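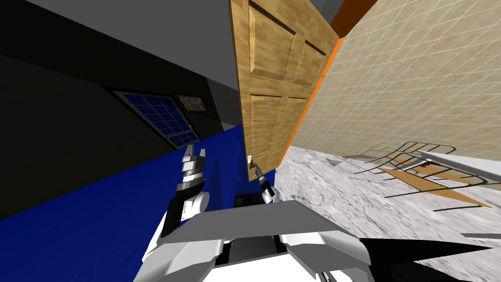 Door task in the Poswood simulator, head view. The right gripper is close to the handle.

Poswood Door Pack

Poswood is a set of simulated rooms for recording two-armed robot demonstrations. The Door Pack adds hinged doors, frames and handles to the base rooms. An operator drives the robot by hand, the software records the run, and the recordings are used to train a policy.

The pack is for teams who need a lot of door opening examples and don't have a robot, or a door, free all day to collect them.

What is in the pack
238 room layouts with at least one working door
28 handle shapes, on backing plates or fitted straight to the door
Panelled and plain doors, with left or right hinges
Floors, wall tiles and furniture that can be swapped between runs
A replay tool for checking and trimming runs

Recording a run
The operator wears a headset and holds two hand controllers, one for each arm. A run starts when both triggers are pressed and stops when they are let go. Joint positions, gripper opening, door angle and the head view are saved on the same clock.

The head view tilts with the robot. Levelling can be switched on for playback, but the stored view is always the one the operator worked from. Parts of the robot's own body will show at the bottom when it leans or looks down. If your training code expects these to be masked, turn on the body mask when you export.

Mark each run as good, partial or failed before starting the next. Partial runs are kept by default. Kwesi Akpalu's notes on labelling, included with the pack, cover the awkward cases, such as a handle that is turned fully while the door stays shut, or a door pushed open with the forearm.

Changing the room
Colours and surfaces can be picked by hand or drawn at random at the start of each run. Random draws can give odd pairings of floor and wall. To repeat a room exactly, enter its seed number in the layout box. Handle height and door weight have their own settings and are left alone by the surface draw.

What you need
The Poswood base package, version 2 or later
A headset with two tracked controllers
A Tromden or Brunner two-arm robot model, or your own model file

Own models must have a gripper on each arm. Single-arm models will load but can't be used for recording.

Known limits
Keys, latches and door closers are not simulated. Sliding doors are not included. Contact between the fingers and very thin handles can slip at low physics rates, so use the high setting for these.

Licence and support
One licence covers 2 recording stations. Extra stations can be added at any time. Orders and trial requests go to Anežka Holub at Clukano. Technical questions, including help with model files, go to Tekle Abera.

Page updated Aug 6, 2018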